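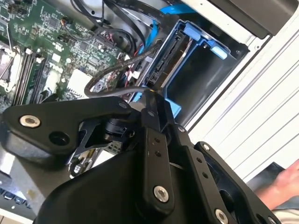

Replacing the CMOS battery in a desktop computer

By Liam Mulcahy
Updated July

A desktop that loses its date and time whenever it is unplugged usually has a flat CMOS battery. The cell keeps the real-time clock running and, on older boards, holds the firmware settings while the mains supply is off. On most full-size boards it is a CR2032, a flat 3 V lithium coin cell. The job needs a Phillips screwdriver, a plastic spudger and a multimeter.

Symptoms

The clock resets to the date the firmware was built. The machine stops at start-up with a checksum or "date/time not set" message. Boot order goes back to default. Secure websites report certificate errors when the clock is years out.

A clock that drifts by a few minutes a month while the machine stays plugged in has a different cause, normally the time service in the operating system. Check that first.

Before opening the case

Enter the firmware setup and write down anything that has been changed from default. Boot order, the SATA or RAID mode, fan curves and memory profile are the ones that matter. A machine set to RAID mode may fail to start Windows if the board falls back to AHCI.

If the drive is encrypted, make sure the recovery key is to hand on another device. Some systems ask for it after firmware settings change.

Removing the old cell

1. Shut down fully. Sleep and hibernate are not enough.

2. Switch off at the power supply, pull the mains lead, then hold the power button in for a few seconds to discharge the supply.

3. Lay the case on its side with the board facing up and take off the side panel. Touch bare metal on the chassis before touching anything else, and again each time you come back to the bench.

4. Find the holder. It is often near the lower expansion slots and may be hidden under a graphics card. If so, release the slot latch and take the card out; do not try to work round it.

5. Note which way up the cell sits. In a flat holder the side marked + normally faces you. Upright holders vary, so check the marking on the board.

6. Push the spring clip away from the cell with the spudger. The cell should lift on its own. Do not lever against the board with a metal blade — a slip can cut a trace.

7. Measure the old cell on the DC range. A new one reads slightly above 3 V. Replace anything under 2.8 V.

Fitting the new cell

Handle the cell by its edge. Slide it under the fixed contact first, then press the free side down until the clip closes over it. Refit the graphics card, if removed, and its power lead. Close the case, reconnect the mains and start the machine.

Go into the setup, set the date and time, and restore the settings from your notes. Save and exit. Then shut down, leave the machine unplugged overnight and check the clock. If it has reset again, look at the holder for a bent contact and at the clear-CMOS jumper for a cap left on the wrong pins.

Disposal

Wrap the old cell in tape and take it to a battery collection point. Keep both cells away from children; a swallowed coin cell is a medical emergency.

Corrections: Oisín Ó Gríofa, Varar workshop notes | © Varar | Back to top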